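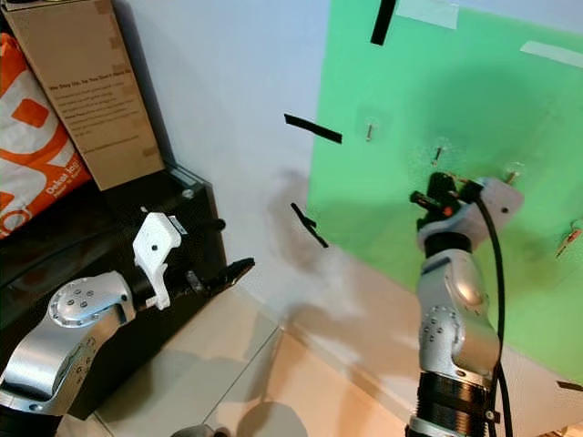 Pentti Keskinen wrote back after the dry run that 3838 examples sounded like plenty, and could I say up front why we kept going. So I'll start there.

The count is fine. The spread is the problem. Up to 800 of those came from one operator on one Thursday, and they all look alike: same approach, same speed, same pause before contact. Train on that and the arm learns one person's habits.

(Slow down here. Ask who has run collection themselves.)

What we changed at Jotley:
Operators swap after 90 episodes.
Hooks on the panel get moved between sets.
Failed tries stay in, with a label. We used to delete them – a mistake.

Next slide is the wrist view.

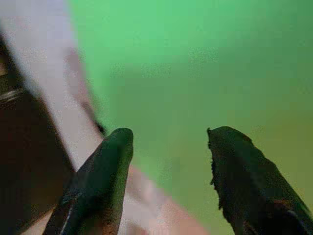
Wrist camera, gripper open, green surface ahead.

Point out how little is sharp at this range. The head view gives the layout, the wrist view gives the last bit before contact. The policy gets both. Yuen tried training on the head view alone and we dropped it after 2 runs.

Mention the Zilto labeling tool only if someone asks. Same for cost.

Time check – should be at the halfway mark. If running late, skip the Pukden comparison and go to the slide on labels.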